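Visit report: Losel eye care outreach open day, Duvura

The Losel outreach unit opened its Duvura site to visitors on a Saturday in February. The unit screens for cataract and refractive error in the villages upriver and brings surgical cases back to Duvura by bus. I attended the morning session, which covered the patient route from registration to discharge, and part of the afternoon session on funding.

Registration is on paper. Each patient gets a card with a number, a village code and a space for visual acuity in both eyes, tested at the standard distance with a tumbling E chart. The chart room is long enough that no mirror is needed. Readings go onto the card first and into a spreadsheet at the end of the day. Staff said they had tried direct entry on tablets and dropped it after two seasons of charging problems.

Biometry comes next. The unit measures axial length by ultrasound and corneal curvature by a handheld keratometer, then selects the lens power from stock. Lenses are held in half-diopter steps. Patients outside the stocked range wait for the next delivery from Okoro.

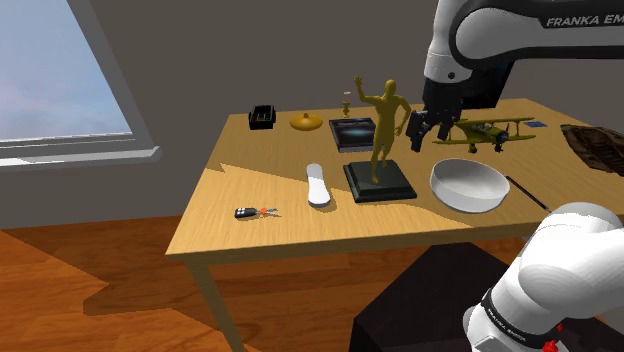

One visitor asked whether that wait put people off coming back, and was told that it did in some cases, mainly during planting. The unit now books the return bus seat before the patient leaves the building. It has no figures yet on whether this helps.

The operating area has two tables and one microscope on a ceiling track, so the second patient is draped while the first is being closed. The method is manual small-incision surgery, without sutures in most cases. The last full camp treated 352 eyes over 14 days. Visitors were kept behind the glass. Instrument sets are counted in and out by the same nurse, and the autoclave log is posted on the door with each cycle initialed.

Post-operative checks are done the next morning. The dressing comes off, acuity is retested and the drops are explained twice, once to the patient and once to whoever is traveling with them. Follow-up in the villages is handled from the Kikier station, which has a slit lamp but no surgeon.
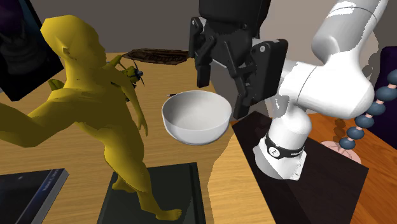
Funding took up most of the afternoon. The unit runs on donations from abroad, a district grant and the income from a paying clinic held on weekday evenings – the last of these covers nearly 13 percent of costs. The slides were plain tables. The grant is renewed yearly and is paid in arrears, so drops and sutures are bought on credit for the first quarter. A reserve fund is planned. No target was given.

Parking is at the rear of the building, and the Kikier bus stops at the front gate. The next open day is expected after the rains.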